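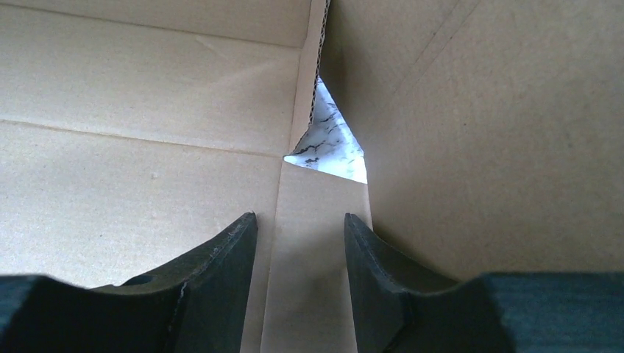 Attachment 1: gripper fingers and cardboard box

Ticket 179
Subject: Lookbook posts showing up in the wrong season, and the coat tags have vanished
Store: Lellard (menswear, Jolville)
Opened by: Etenesh Gebremichael
Picked up by: Leif Lykkegaard
Status: Closed
Date: Wed 2 February

Etenesh
Hi Leif! First of all, the new blog layout is gorgeous and the shop staff keep scrolling through it between customers. The trouble is with the winter styling posts. "Hutsuliak Wool Coat, Gray on Gray" and "Dedska Quilted Liner, Layered Style" both went up this morning and both landed under Spring Preview. The Coats tag is gone from them too, so if you click Coats in the sidebar you get a blank page with the little hanger icon.

I tried saving them again, then logging out and back in. Same result. I'm on the office desktop, Firefox.

Leif
Thanks, and what a great pair of posts, I want that gray coat. Can you tell me how you made them? From the New Post button, or by copying an older one?

Etenesh
Copied! I always copy the last knitwear post because the size table is already in there (chest, sleeve, back length, model height). It saves me a ton of typing.

Leif
Very useful, that narrows it down. Could you try one from New Post and leave it as a draft? Title, one paragraph, Coats tag, season set to Winter. No need to fill in the table.

Etenesh
Done, it's called "test parka." It shows up under Winter with the tag in place! So it's the copying?

Leif
Looks like it. I made a copy of the same knitwear post on the staging site and got your exact problem. The season menu says Winter on screen, but the saved value is Spring Preview. My guess is the default season we changed in January gets written over whatever you pick when the post is a copy. Still checking on the tags.

Leif
Found the tag part, and I'm pretty pleased about this one. There are 2 tags in the system that look identical in the list: "Coats" and "Coats " with a space at the end. The sidebar uses the first. The knitwear post carries a hidden link to the second, left over from the old site, and a copy brings it along and drops the good one.

Etenesh
A space!! I love it and I hate it. Does that explain the scarf post from last week as well? It was under Accessories for a while and then it wasn't.

Leif
Different tag, but yes, same thing. I went through the whole list and found three doubles: Coats, Accessories and Denim. All merged now, with the old links pointing to the right pages.

For the season, I've turned off the default on copied posts. The menu will start out blank on a copy and you'll have to choose before it lets you publish. Is that okay for you?

Etenesh
More than okay, I'd rather pick it every time. Can you leave the size table copying over though? Please please.

Leif
Table stays exactly as it was. Change is live. Could you open the Hutsuliak and Dedska posts, set the season again, and save?

Etenesh
Both in Winter, both under Coats, and the sidebar page is full again with all seven coat posts in the right order. It looks so good with the gray one on top! I also copied the Dedska post to start the corduroy overshirt write-up and it asked me for a season before publishing, just like you said.

One small thing, the thumbnail on the Dedska post is still the old crop on my phone. On the desktop it's fine.

Leif
Probably your phone's saved copy of the page. Clear the browser data for the blog only and reload.

Etenesh
Yep, new crop is there now. Thank you so much, this was fun! I'm deleting "test parka" and you can close this.

Leif
Closing. Notes for the next person: duplicate tags merged, default season off for copied posts, size table unchanged. If a blank tag page turns up again, look for trailing spaces in the tag list first.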